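# The Table Shift

A few notes from our floor at Lelline, where some of us have spent the spring doing small household jobs with grippers in our hands.
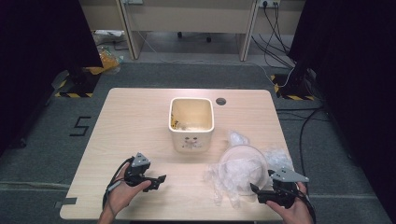 I came to this job from a packing line, where my hands were paid by the box. Now they're paid by the hour to move things from one place to another and then, very often, move them back. The company calls this demonstration work. My family calls it "the tidying." The idea is that enough people doing enough ordinary tasks, with grippers standing in for fingers, will give a robot something to learn from. Stavusholm is the customer waiting for that robot. They run warehouses, and I used to work in one.

So yes, I am helping to teach the thing that may one day have my old spot by the tape machine. I've had that spot. It can have it.

**What changed first: the words.** On the packing line you dropped a box or you didn't. At Lelline a dropped item is a "recovery opportunity," and you're encouraged to pick it up slowly and with good form. I tried the phrase at home after losing a plate. It was not adopted.

**What changed second: the hands.** Two black jaw fingers on each side, to do everything ten used to do. For the first week you feel like a lobster that has been given a lease. By the third week you stop thinking about your fingers at all, and then you go to open a yogurt at lunch and find you're pinching the lid with both hands held stiff. Everyone here has been caught doing it.

Film and bubble wrap are the worst. A mug sits where you put it. Crinkly clear plastic goes where it likes, slides over the edge of a bowl, hangs on to the jaws after you've let go, and generally behaves like a guest who's already said goodbye twice. On the line I'd have swept it off with a forearm and thought no more about it. Forearms aren't in the task sheet. I asked.

**The quota.** The March target for our group was 3,000 runs. We turned in some 2,000 that passed review, and the rest went wherever bad runs go. A run can fail for hurrying, for hesitating, or for "unclear intent," and that last one stung, having had it in a school report. The board by the break room shows the totals by group and never by person. We had to argue for that one, and it's the best thing on the wall.

**The pace.** Packing rewarded speed and punished your back. The tables reward calm and punish your shoulders, in a spot just behind the collar that I didn't know I owned. We now get a break after every 3 blocks, which came in after enough people turned up smelling of muscle rub. The old hands from the warehouse think the breaks are soft. The old hands from the warehouse take every one of them.

**The talk.** I miss the talk. On the line you could carry on one conversation from seven in the morning until the last truck. At the tables you go quiet without meaning to, the way you do when parking. All the gossip gets squeezed into the breaks, so it comes out fast and badly edited.

**The software.** Zuccaro is the program that scores us. It gives each run a grade by the end of the day, with a comment, and the comments are written by something that has never had to pick up plastic. My favorite so far, on task 316: "Consider a more decisive grasp." I have considered it. I'm considering it now.

**What's next.** Trutex, who make work clothes, want us on fabric in the fall, meaning folding. Half the group has put in for it and the other half has asked for transfers back to dishes. I've put my name down for the shirts, mostly to see what Zuccaro has to say about my sleeves.

More pages from the floor will go up when the next batch is cleared by the office. Anyone on nights who wants to add a few lines of their own can leave them in the tray by the time clock, signed or unsigned.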